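5. The demonstration for visitors

5.1 Place and occasion

The data of this section were collected at the July open day in Prinwood, where the Lalau group has its rooms on the ground floor of the Pretorius building. The open day takes place every year and the public comes without registration. In the earlier years our part of it was a poster and a short film. This time we wanted to have the robot working in front of the people, and to learn what they look at and what they ask when nobody has first explained to them what they should find interesting.

We chose the steamed bun task for the demonstration. The robot takes buns from a plate and places them in the basket of an electric steamer. From the laboratory work in Section 4 we knew the task well, including the places where it goes wrong. Also it is a kitchen task which most visitors have done with their own hands or have seen done at home, so they can judge the robot without technical knowledge. A task with printed circuit boards, which we considered at first, would not have this property. The steamer was not switched on during the day. For safety reasons we did not want hot water near the visitors, and the later steps of cooking are outside of our question.

We received 46 visitors in three sessions. Each session had the same order: a greeting at the door, the demonstration, and a free conversation in which the visitors could ask what they wanted. The conversation was led by Zanele Zulu, who had not worked on the controller and who therefore could say without embarrassment that she did not know an answer. In such cases the question was passed to one of the authors. We find this arrangement useful and would keep it. In a pilot with our own students, where an author led the conversation, the answers became long and the students soon stopped asking.

5.2 What was recorded

Two kinds of material were kept. The first is the written notes of the conversations, made by one author who stood behind the visitors and did not take part. The notes have 2000 words in their clean form. They are not a word-by-word transcript, and where we cite a visitor below the wording was checked only by the note taker. The second kind is the cards. At the end of each session the visitors could take a card with two open questions, "What did the robot find difficult?" and "What would you ask it to do next?", and leave it in a box beside the door. We got back 23 cards. Children were helped by their parents in filling the card, and we did not try to separate the two voices.

We did not ask for age or profession. This was a condition of the open day and we agree with it, but it means that we cannot say if, for example, visitors with an engineering education asked different questions from the others.

The notes and the cards were sorted by two authors independently. We used the scheme of Lollier, the coding tool of our group, with its categories "object", "movement", "machine" and "person". The category "object" is for remarks about the things handled, "movement" for remarks about speed, path or hesitation, "machine" for the hardware and the computers, and "person" for remarks about who built it, who controls it or whose work it would replace. Where the two authors did not agree, they discussed the remark until they agreed or put it aside. Figure 3 gives an impression of the task.

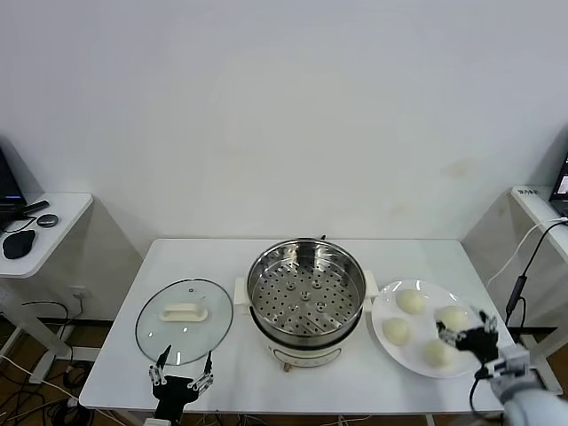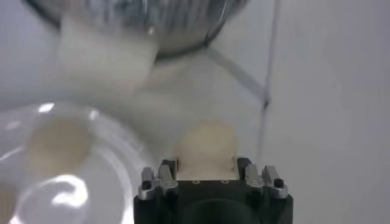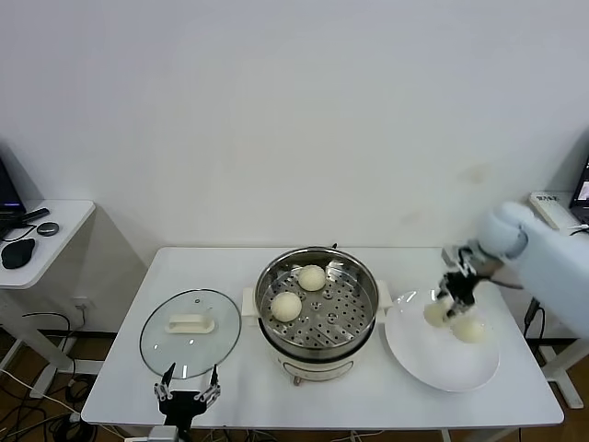
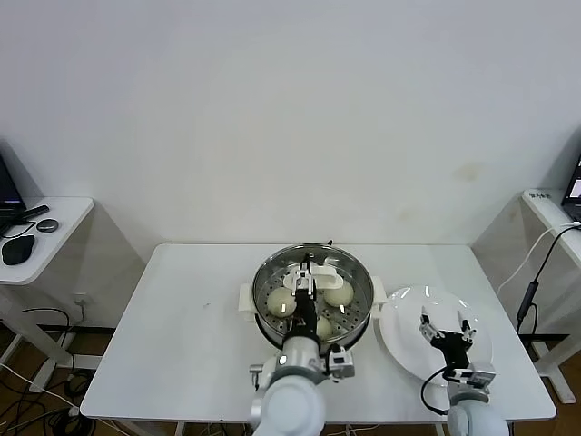
Figure 3. The bun task at the open day. The first picture shows four buns on the plate and none in the basket; the second is a view from the wrist, with a soft pale object held between the fingers; the third has two buns in the basket and two on the plate; in the fourth, three buns are in the basket and the plate is empty.

5.3 Remarks about objects

The category "object" was the largest one in all three sessions, which we had not expected. In our own discussions we speak mostly of the arms and the policy, and the bun is for us a soft body with a certain friction. The visitors spoke of the bun as food. They wanted to know if it was real, if it was fresh, if the robot would leave a mark in it, and if somebody was going to eat it afterwards. A further group of remarks was about the lid. As can be seen in the first and the third picture of Figure 3, the glass lid lies flat on the table to the left of the pot, with its handle up, and one of the hands is near to it. Several visitors concluded from this position that the left hand would soon take the lid and close the pot, and they waited for it. One visitor wrote on the card that what the robot found difficult was "to remember the lid". In our protocol the lid step did not belong to the demonstration. We had left the lid on the table simply as in the laboratory, and it did not come to our mind that an object in reach of a hand is understood as a promise.

The softness of the buns was mentioned often together with the fingers. Visitors who stood near to the table asked how strong the robot presses. We could give only a partial answer, as the controller works with the position of the fingers and not with a measured force. This answer was not satisfying for the visitors, and one of them compared it with closing the eyes and squeezing a tube of toothpaste. We now think that a simple force display beside the table would have served the conversation better than the poster with the training curves, at which very few people looked.

5.4 Remarks about movement

The most frequent remark in this category was that the robot is slow. It was made in a friendly way and often in connection with a person: slower than my grandmother, slower than my son when he sets the table. We had prepared an explanation about the speed limit for sessions with the public, but after it was given in the first session the conversation went to safety rules and stayed there. In the following sessions Zanele Zulu gave the explanation only when it was asked for.

More interesting for us are the remarks about hesitation. When an arm stopped above the plate before going down, visitors described it as thinking, choosing or being careful. In the logs of the controller these stops are mostly of a technical nature and come from the change between two action segments. The visitors liked the stops. On the cards, choosing the next bun is named as a difficulty, although for the policy the choice is not a separate step at all. This shows again the known gap between what a movement looks like and what produces it, and we recommend that developers who remove such stops for reasons of efficiency should also ask how the faster movement is read by a person standing beside it.

The basket gave a second theme. Its space becomes narrow when more buns are inside, and visitors saw this earlier than we would have thought. A father said to his child that the first ones are easy and the last one is the problem, and this agrees with the results of Section 4.

5.5 Remarks about the machine and about persons

Questions about the machine were fewer and came mainly at the end of the conversations. Visitors asked what the laptops at the two sides were for, what the arms cost, and if the robot had learned the task alone. The word "learned" needed care. Some visitors understood that the robot had watched films from the internet. We explained that a person had guided the arms many times through the task and that the policy was trained on these recordings, and this was well understood. It led directly to the category "person", since the next question was then who this person was and if the work was boring. We believe that this is a good question, and that it is too seldom asked in our field.

Remarks about the loss of work appeared in the second session only, where one visitor had worked in a canteen kitchen. She was not against the robot. She wished that it would carry the heavy trays and leave the buns to her.

5.6 Limits of this material

The material is small and comes from one building on one day. Visitors of an open day come because they are curious, and persons who dislike robots probably stay at home. The note taker knew the project well and may have heard more easily the remarks that fitted to it. The cards were filled after the conversation, so they contain also what other visitors had said before. For these reasons we use the results of this section only to choose the conditions of the second study, in particular the position of the lid and the length of the stop above the plate. Both are varied in Section 6.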